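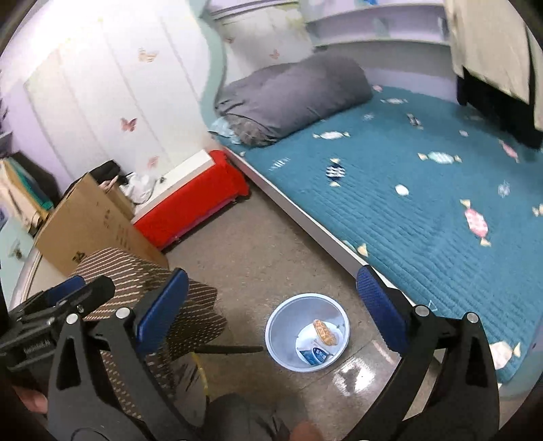 4.2 Comparing the two hand-held grippers

We went into this comparison expecting the Clusska to come out ahead on nearly everything, and it is only fair to say so before we get to the results. Both tools are held in the hand and opened and closed by the person wearing the camera view, so to speak, and both record what lies between the jaws as the grasp is made. The Ayaaba has plain flat jaws, while the Clusska has textured pads and a somewhat heavier handle, and we had grown rather fond of it during the pilot work at Inbridge.

For the main study we collected 2000 grasps in lived-in homes in Irnenby, 500 of them on bowls and other shallow dishes. Figure 4 shows one of these floor-level trials, with the jaws open on either side of a white plastic bowl holding a packaged snack cake. We like bowls for this purpose — they are light, they slide easily, and a jaw that comes in a little too high will tip them before it has any hold at all.

On shallow dishes the Clusska failed 188 times, mostly in the last moments before contact, when the operator had to guess how far the far jaw still had to travel. The Ayaaba did slightly better here, which surprised us, and we spent a good part of October going back over the recordings to make sure we had not mixed up the labels. We had not. Soft wrappers were another matter, and there the textured pads earned their keep, holding on through small twists of the wrist that made the flat jaws let go.

Shiny floors gave both tools some trouble, as bright patches near the object threw off our tracking. We return to this in Section 5, where the camera settings are compared.

Figure 4. Approach to a shallow bowl on the floor of a bedroom, jaws open.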